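Prelline Furnished Lets
Kitchen and Crockery Check, between-stays
Unit: Furnival, ground floor
Day: Tuesday
Start 9:40 am, out by 11:15
Next guests: 3 pm
Copy to: Meranance office, Brevcombe binder

Key: OK = fine, FIX = needs doing before guests, WATCH = look again next time, N/A = not in this unit

1. ENTRY AND FLOOR
1.1 Door opens fully, no catch. OK
1.2 Floor dry, no grit underfoot. OK. Swept again by the fridge.
1.3 Mat lies flat. FIX. Corner curling up, tripped on it myself. Turned it around for now, need the rubber backed kind.
1.4 Light switch, both bulbs. OK

2. STOVE AND OVEN
2.1 Knobs all turn and click off. OK. Rear left stiff but it goes.
2.2 Burners light. OK
2.3 Oven door seal. WATCH. Flattened along the bottom, still closes.
2.4 Hood filter. FIX. Greasy. Soaked 20 min, back in, better not great. Order new one.
2.5 Nothing stored on top of or inside oven. FIX, done. Baking sheet left in there with foil on it. Took out, washed.

3. FRIDGE
3.1 Temp. OK, 38 on the dial thermometer.
3.2 Emptied. FIX, done. Half a lemon and a jar of something. Tossed.
3.3 Door shelves, no cracks. WATCH. Hairline in bottom shelf, same as July.
3.4 Drip tray. Didnt get to it.

4. ELECTRICAL
4.1 Outlets by sink, test button trips and resets. OK
4.2 Kettle cord and base. OK. Scale inside, descaled.
4.3 Toaster crumb tray. OK, emptied.
4.4 Power strip behind microwave. FIX. Shouldnt be there at all. Microwave goes straight to the wall. Moved it, strip is in the office box.

5. FIRE
5.1 Extinguisher on hook, needle in green, pin in. OK
5.2 Blanket in pouch, tabs hanging down. OK
5.3 Smoke alarm test. OK, loud.
5.4 Exit card on back of door. FIX. Faded, cant read the phone number. Reprint.

6. SHARPS AND GLASS
6.1 Knives in block, tips good. OK. One was loose in the drawer, put back.
6.2 Peeler, grater guarded. OK
6.3 Glasses, run a finger around every rim. FIX. One tumbler chipped, wrapped in newspaper and binned. Replace from stock, shelf tag 257.
6.4 Can opener. WATCH. Skips.

7. CROCKERY
What to look for, for whoever does this next: chips on the rim, cracks you can feel with a nail, crazing inside where food sits, rough foot that will scratch the counter. Tap it, dull sound = pull it. Specks are not chips. Wipe first, THEN decide. Last time two good pieces got thrown out over crumbs.

7.1 Dinner plates. OK
7.2 Mugs, handles. OK. Tugged all of them.
7.3 White bowl, large. WATCH. Few tiny dark specks on the rim and just inside it. Could be in the glaze, could be dust. Wipe, look again in daylight. Rest of the inside looks smooth, good shine.
7.4 Pink dish. WATCH. Only the edge showing where it sits with the bowl, so not signed off. Needs to come out and be checked all the way around, underneath too.
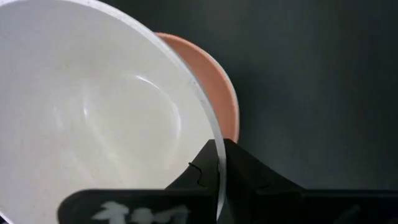

Items 7.3 and 7.4. White bowl overlapping pink dish, dark specks near bowl rim.

7.5 Stacking. FIX. Different shapes shouldnt lean on each other, rims knock. Big bowls on their own, plates flat, dishes flat. Put a paper towel between if there's no room.
7.6 Spare crockery box in closet. OK, lid taped.

8. SINK AND UNDER
8.1 Drain runs clear. OK
8.2 Trap, no drip. OK. Paper left under it the whole visit, stayed dry.
8.3 Hot tap. OK, warm in 15 sec.
8.4 Cleaning products in top cabinet, child latch on. FIX, done. Bleach was under the sink again!! Moved up. Please stop putting it back there.
8.5 Sponge new. OK

9. TRASH
9.1 Bin emptied, new bag. OK
9.2 Lid pedal. WATCH. Sticks halfway, oil it.
9.3 Recycling out. OK

TO BUY
Rubber backed mat
Hood filter
Tumbler x1
Trash bags, box of 100
Dish soap, the 1000 ml refill not the small one

CARRY OVER
3.4 drip tray
5.4 reprint card
7.3 and 7.4 recheck, sign both seperately
6.4 can opener, replace if it skips agian

Unit OK to let once 1.3 and 5.4 are closed. Keys back in the lockbox 11:10.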